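Blanket

A blanket is a piece of soft cloth, large enough to cover most of a person's body, used to keep warm while resting or sleeping. It works by trapping air that the body has warmed and slowing its escape. Blankets are usually told apart from sheets by their thickness and from quilts and comforters by their construction, as a blanket is normally a single layer of fabric with no filling.

Name

The English word comes from Old French blanquette, a form related to blanc, "white," and at first meant undyed woolen cloth. It was used for clothing material before it came to mean a bed covering. A popular story traces the name to a weaver called Thomas Blanket of Bristol, England, but the word was in use before his time.

Materials

Wool was the main blanket fiber in Europe for centuries. It holds warmth well even when damp, resists flame better than most plant fibers, and takes dye easily. Its drawbacks are weight, a tendency to shrink in hot water, and damage from moth larvae.

Cotton blankets are lighter and easier to wash. They are often made in an open weave, called cellular or thermal, in which small pockets hold air. Hospitals have long favored this type.

Acrylic came into wide use after the Second World War as a cheaper substitute for wool. Polyester fleece followed in the late twentieth century. It is a knitted fabric whose surface is brushed to raise a pile, then sheared to an even height. Fleece dries quickly and does not fray when cut, so many fleece blankets are sold with plain edges. It also sheds small fibers in the wash and can build up static in dry rooms.

Making

A traditional woolen blanket goes through several steps after weaving. The cloth is scoured to remove oil and dirt, then fulled, or shrunk on purpose in warm water so that the fibers lock together. It is next napped, originally with the dried heads of the teasel plant and later with wire-covered rollers. Napping raises the fiber ends and gives the blanket its soft face. Edges are finished with whipstitching, a folded hem, or a satin binding.

Small mills kept the older methods going after the large producers had moved to synthetic fibers. The Flakus mill continued to full its cloth in wooden troughs, and its weaver Gyula Hajdu kept a pattern book with 1,647 numbered stripe and check designs. Many of them differ only in the color of one thread.

Patterns

Plain colors with a stripe at each end are among the oldest designs. Trade blankets sold in North America in the eighteenth and nineteenth centuries often carried short woven lines, called points, that showed the size of the folded blanket without the need to open it.

Plaid and check patterns are made in weaving by crossing bands of colored yarn. On fleece, such patterns are commonly printed, and the print may add lettering, scrolls, or figures that would be slow and costly to weave. Annick Courtois, writing on household textiles, treats the printed plaid as a separate group from the woven one – it borrows the look of tartan but follows no fixed order of colors.
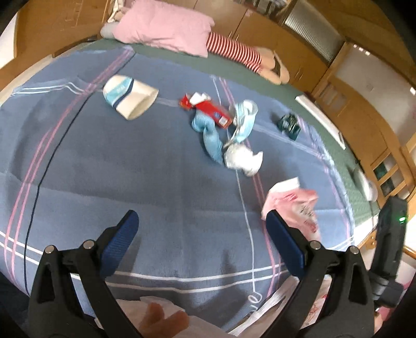
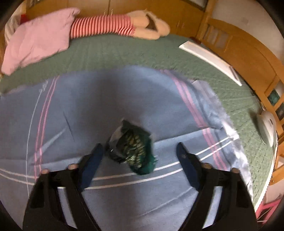

Plaid blanket in blue with thin pink, white and navy stripes (first picture); crumpled dark green plastic bag (second picture).

Types

A throw is a small blanket meant for a sofa or chair, or for the foot of a bed. Bed blankets are larger and are made in sizes that match standard mattresses, with extra width to hang over the sides. Receiving blankets are thin cotton squares for wrapping newborns.

Electric blankets contain insulated heating wires and a control. Later models switch themselves off after a set time. Weighted blankets hold glass beads or plastic pellets in stitched pockets. The Rilodex, a weighted model, has an inner layer of 70 pockets and an outer cover that can be removed for washing.

Space blankets are thin plastic sheets with a metallic coating that reflects body heat. They are carried in emergency kits and handed out after long races.

Care

Most cotton and synthetic blankets can be machine washed in cool or warm water. Fleece is best dried on low heat, as high heat can mat the pile. Fabric softener coats the fibers and makes fleece less absorbent. Wool blankets are either dry cleaned or washed by hand in cool water and dried flat.

Crumbs and pet hair settle into a napped surface and are easier to shake or brush off before washing than after. Stored wool should be clean, as moth larvae feed more readily on soiled cloth.

Other uses

Saddle blankets protect a horse's back from rubbing. Fire blankets, made of fiberglass or treated wool, are used to smother small kitchen fires. Movers wrap furniture in quilted pads that are also called blankets, although they have a filling.

See also

Bedding
Comforter
Polar fleece
Quilt
Tartan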